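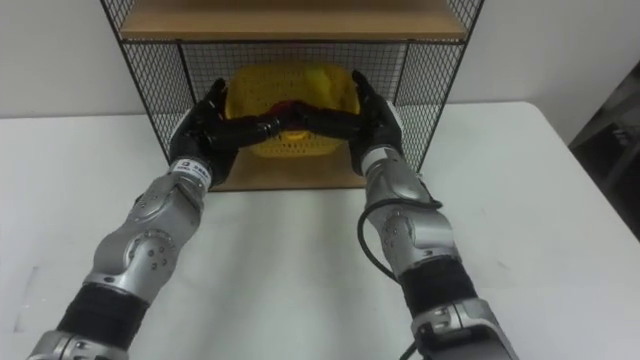 Plolten asked, in its written response to the January report, whether the planner could be trusted with both arms at once, and whether the money set aside for two-handed work might be better spent on making the single-arm tasks more dependable. Nenetti has taken the question seriously. The present report sets out what has been done to the software since then and why we propose to keep both lines of work going.

Skosance: Control and Planning Software for Household Handling Tasks
Second progress report to Plolten
Submitted by Nenetti, Saturday, September 19, 2026

1. Summary of the period

Work in this period was confined to software. The arms, hands and cameras were left as they were, so that changes in the results could be put down to changes in the code. The task set is also the same: handling fruit and a plastic basket at a table, and lifting the basket on to and off a shelf with two hands.

The main deliverable, the shared motion planner, was merged and is in daily use. The new perception module is in use but has not met its target for mesh surfaces. The replay tool was delivered early. The operator's manual is late.

2. Planning

Until this spring each arm had its own planner, and a supervisor process stopped one arm when the two came too close. The supervisor did its job, but it made two-handed lifts slow and at times left both arms waiting for each other. The shared planner treats the two arms and the basket as one problem from the moment of contact. It plans a path for the basket first and then works out what each arm has to do to follow it.

The planner is allowed 200 milliseconds for each new plan. If it has no answer by then, the arms slow to a stop along the last safe path and the request is made again. We had hoped to set a shorter limit, but shelf tasks did not allow it: the sides of the rack leave little room for the elbows, and the planner rejects many candidate paths before it finds a good one.

Single-arm tasks use the same code with one arm held at a fixed pose. This answers part of Plolten's question, as most of the effort spent on two-handed planning has also gone into the single-arm case. 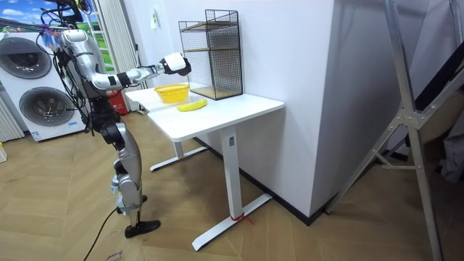
3. Perception

The wire mesh rack remains the hardest object in the task set. Depth readings pass through the openings and return the wall behind, so that the panel appears in the model as a scatter of points, or not at all. In the January version the planner was at times given a rack with no sides.

Strömberg has supplied a fitting step that looks for the edges of the metal frame and fills in the panels between them as solid. It works well from the front. When a forearm covers one of the uprights the fit can drift, and the software then falls back on the last good position of the rack. That is acceptable while the rack stays still. It will not be acceptable in the final phase, when the rack is to be moved between tasks.

The basket, being perforated, has the same trouble on a smaller scale. Fruit seen through the holes in the side was sometimes reported as lying in front of the basket. A check on the height of the rim has removed most of these errors.

4. Hand control

The hand controller was rewritten so that each finger stops on its own when the motor current rises, in place of a single threshold for the whole hand. The change matters most when one piece of fruit lies against another or against the basket wall. 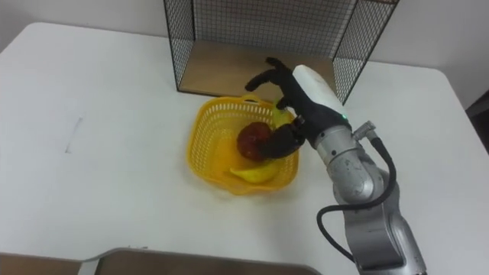 Thresholds are now read from a settings file for each object class and can be changed without rebuilding the software. Release is still handled by a fixed routine -- the fingers open in a set order -- and this will be replaced in the next period. We also found that the controller and the planner disagreed by 30 milliseconds on the time of contact. Both now take their time from the same clock.

5. Tooling and test record

The replay tool stores every plan, camera reading and motor command from a run and lets an engineer step through them afterwards. The archive holds 661 complete runs, including those that ended in a stop. Each stop is given a cause by hand. Planner time-outs were the most common cause in the early runs; rack fitting has since taken their place.

The software is rebuilt each night against a fixed set of recorded runs, and a change that makes any of them worse is held back for review.

6. Open matters

Nine faults remain open in the tracker. None affects the emergency stop. The two we regard as serious are the drift in the rack fit and a slow loss of memory in the replay recorder, which requires a restart during long sessions.

The operator's manual was held up by changes to the settings files. A draft will be sent to Plolten with the next financial statement.

7. Next period

Nenetti will work on the release routine and the recorder. Strömberg will extend the rack fit to use both head and side views. No change to the agreed budget is requested, although we ask Plolten to approve the transfer of unspent travel funds to computing costs under the terms of the grant.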